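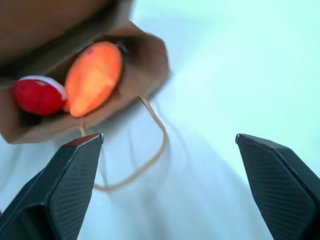

Oi, gente! Estou procurando pessoal para a próxima turma do Susent, o projeto estudantil de manipulação robótica que eu coordeno, e desta vez temos 7 vagas. Se você já ficou hipnotizado vendo um robô tentar guardar as compras (eu fico, confesso, até hoje), continua lendo. A tarefa deste semestre é justamente essa: pegar coisas de formatos chatos e colocar numa sacola de papel, e depois tirar de lá. Parece moleza, mas uma peça vermelha redonda e uma laranja comprida, encostadas uma na outra dentro do papel pardo, já rendem uma tarde inteira de discussão sobre por onde os dedos devem entrar. E ainda tem a alça, aquele cordãozinho torcido que cai bem no caminho da garra! A gente adora a alça. A gente odeia a alça.

O grupo se encontra toda segunda-feira, das 18h às 21h, no laboratório do prédio Cluver, segundo andar. As atividades começam em maio e vão até o fim do semestre. Cada pessoa entra em uma de 2 equipes: a que opera os braços e grava as demonstrações, e a que cuida do código, do treino dos modelos e daquela planilha enorme onde anotamos o que deu certo e o que não deu. No meio do caminho todo mundo troca, então não precisa sofrer na hora de escolher.

Não exijo experiência com robô. Sério! Metade da turma passada nunca tinha encostado em um. O que eu peço:

Estar matriculado em qualquer curso, técnico ou superior (já tivemos gente de Letras, de Nutrição e de Design, e foi ótimo).
Saber um pouquinho de programação, de preferência Python, ou topar fazer o minicurso de nivelamento nas primeiras semanas.
Ter as noites de segunda livres de verdade. Faltar uma vez acontece, sumir um mês complica a vida da sua equipe.
Paciência para repetir o mesmo movimento muitas vezes. A meta da turma é chegar a 200 demonstrações boas, e as ruins não entram na conta.
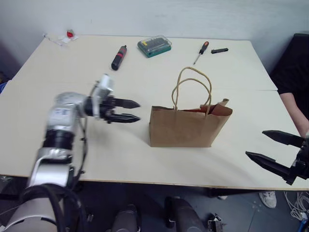
Também tem bastante trabalho de bancada, viu? Apertar parafuso, trocar dedo de garra, passar cabo, arrumar a mesa antes de cada rodada. Quem gosta de chave de fenda vai se divertir tanto quanto quem gosta de terminal. Na primeira noite eu mostro como parar os braços numa emergência, e ninguém opera sozinho antes de passar por isso. Venha de sapato fechado e, se tiver cabelo comprido, prenda.

Para quem participar até o fim tem certificado de horas complementares e, se a equipe quiser, vaga na mostra Jandider, onde a gente apresenta a tarefa ao vivo, com público e tudo (dá um frio na barriga danado, mas é a melhor parte). Não tem bolsa, infelizmente. Tem café e, nas noites boas, pão de queijo.

Para se inscrever, deixe uma mensagem na secretaria do Cluver, aos cuidados do projeto Susent, com seu nome, curso, contato e umas linhas contando por que você quer entrar. Pode escrever do seu jeito, não precisa de carta formal nem de currículo. Se você já montou, desmontou ou quebrou alguma coisa interessante, conta! Na última chamada recebi quase 25 mensagens e li todas, mas demoro uns dias para responder, então não se assuste com o silêncio.

Quem ficar em dúvida pode aparecer numa segunda, a partir das 18h, e assistir a uma rodada. É só bater na porta da sala Szulc, no fim do corredor.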